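Retail Operations Foundations
Unit 6: Care of the Beverage Aisle and Adjacent Work Surfaces
Course handout, revised Mar 10, 2020
Prepared by Mareike Dreßler, Grandis Institute of Retail Practice

Purpose of this unit

This unit covers the arrangement of bottled drinks on open shelving and the cleaning of the tables that stand in front of it. Students should have completed Unit 5 (Receiving and Date Rotation) before attending the practical session. The material will be assessed in the December examination together with Units 4 and 5.

Grouping by product

Bottled drinks are placed in blocks. A block is a group of identical bottles standing side by side and running from the front of the shelf to the back. Blocks are wide enough to be recognized from the far side of the aisle and are not interrupted by single bottles of another product. Where a shelving unit has two sections divided by an upright, each section is planned separately. The same product may appear in both sections, provided that the block is complete in each.

Cap color is a useful check when shelves are being inspected at a distance. A white cap standing among green caps, or a yellow bottle among dark ones, usually indicates a misplaced item. Cap color alone is not sufficient for restocking. Several suppliers use the same cap for regular and sugar-free versions, and the label must be read before the bottle is put in place.

Lower shelves tend to become mixed sooner than upper ones. In the store survey conducted by Dalal Mahasneh for the Yilma branches, most misplaced bottles were found on the lowest shelf, where customers had returned items chosen elsewhere in the aisle. Students should begin an inspection at the bottom and work upward.

Facing

Each bottle is turned until the center of its label points toward the customer. The front row stands level with the shelf edge. When a bottle is sold, the one behind it is drawn forward, and the gap is left at the back. Bottles of 500 ml and under are moved two at a time, one in each hand. Larger bottles are moved singly and held by the body, never by the cap.

The table in front of the shelves

Tables placed before a drinks display are used for sorting, for checking labels and, in some branches, for tastings. They are treated as customer-facing surfaces at all times. Sticky residue on a white tabletop is visible from a considerable distance and transfers readily to the base of any bottle set down on it. 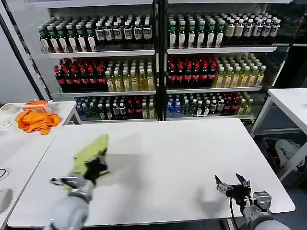
Cloths are separated by color, and the color assigned to a task does not change during a shift. At Grandis, green cloths are used for tabletops on which bottles are handled, and orange cloths are used for side tables and supply surfaces. Branches operating under the Kanov cleaning plan may assign the colors differently, and students on placement should consult the chart displayed there.

The tabletop is wiped as follows.

Remove all bottles and loose items from the surface. Fold the cloth in half twice to obtain a flat pad. Begin at the far edge, nearest the shelves, and draw the cloth across in straight, overlapping strokes, working toward the near edge. Turn the pad to a clean face when the first is soiled. Finish with the edges and the four corners, which are frequently missed. Allow the surface to dry before any bottle is returned to it.

A spill containing sugar requires a second pass with a cloth rinsed in clean water. Broken glass is never collected with a cloth. The area is closed, and the supervisor is informed.

Preparation for the practical session

Students will work in pairs for 14 minutes at each station. One student faces and regroups the shelves while the other clears and wipes the table, after which the two exchange tasks. Marks are awarded for correct grouping, label direction, cloth selection and the condition of the table corners. Closed shoes are required. Written questions concerning the session should be submitted to the unit office before the preceding lecture.

Related handouts
Unit 4: Reading a Shelf Plan
Unit 5: Receiving and Date Rotation
Unit 7: Chilled Cabinets and Door Seals
Cloth Color Chart, Kanov Branches
Drindisis Placement Guide for Students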